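Household chore automation

Household chore automation is the long-promised and partly delivered practice of having machines do the work that people put off. It overlaps with industrial automation, which handles the same sort of lifting and placing on shop floors and has a much better record, mostly by getting to choose its own room. A factory arm meets the same part in the same spot all day. A kitchen machine meets whatever the family left out.

Early forms

The washing machine and the dishwasher are usually left out of histories of robotics, although they remain the most successful domestic machines on any count. Both work by making the human do the hard part. Someone still has to pick up the sock, decide whether it is a dark, and get it through the door. Robot vacuums took a similar bargain — they clean the floor well, provided that someone clears it first.

Putting things away

Putting things away is regarded in the field as a harder problem than cleaning. It calls for finding an object, picking it up without spoiling it, carrying it somewhere, and letting go at the right moment. Letting go gets less attention than it deserves.

Fruit and refrigerators turn up often in this work. Apples are cheap, they differ in size and color, and they are firm enough to survive a clumsy grip, up to a point. They also roll. A refrigerator adds a door, a ledge, and a compartment with walls to bump into. Moving two apples between a basket and a shelf is a job a small child can do, and most small children will want a snack for it.

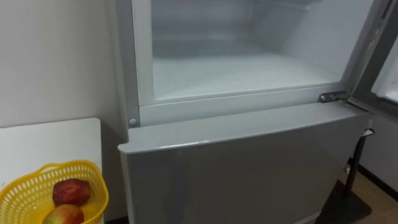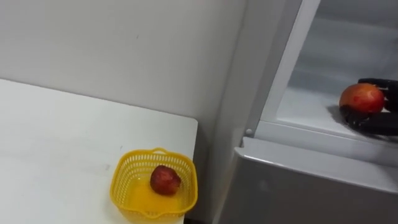 Hands and grippers

Machines for this kind of work use either a simple two-sided gripper or a hand with jointed fingers. The gripper is cheaper, tougher, and easier to control. The fingered hand can wrap around odd shapes and makes a better impression on investors. Arguments between the two camps are long and seldom settled by evidence.

The Okico trials, published on Sep 28, 2020, are among the more often quoted. A fingered hand was asked to put away groceries 41 times and finished the job 32 times. The remaining nine runs were listed under "partial success," a term that covered one egg. Supporters pointed out that the hand had never seen that kitchen before. Critics replied that neither had the egg.

The Remumero project took the other road and trained a plain gripper on 4000 recorded attempts at shelving, most of them guided by a human operator. It did well with boxes and jars, fairly well with round fruit, and poorly with anything in a bag. Its authors described bags as "future work," where bags have remained.

Shop floors

Results are better where the surroundings can be arranged to suit the machine. The Öztürkmen packing plant in Gindton moved its produce line to automatic handling one March and kept it. Bins there are bolted down, the lighting never changes, and the fruit arrives one piece at a time. Workers still handle the bruised pieces, the odd sizes, and any crate that comes in upside down. The plant calls its line fully automatic, and on a good shift it nearly is.

Attempts to carry such systems over into homes have gone slowly. Few households are willing to bolt down the fruit basket.

Present state

Can a machine do the chores yet? One at a time, in a tidy room, at a patient pace, often yes. Published demonstrations tend to show a single task from start to finish and to be played back faster than life, with the speed noted in small type. Doing a second task straight after the first, with the mess from the first still lying there, is much rarer.

Cost is the other obstacle. A machine able to load a refrigerator generally costs far more than the refrigerator — and more than a good many years of groceries. Rental schemes have been proposed. So has the older method of asking a teenager, which has its own problems with reliability and has never been properly measured.

See also: Dishwasher; Laundry folding; Robot vacuum; Grasping (robotics)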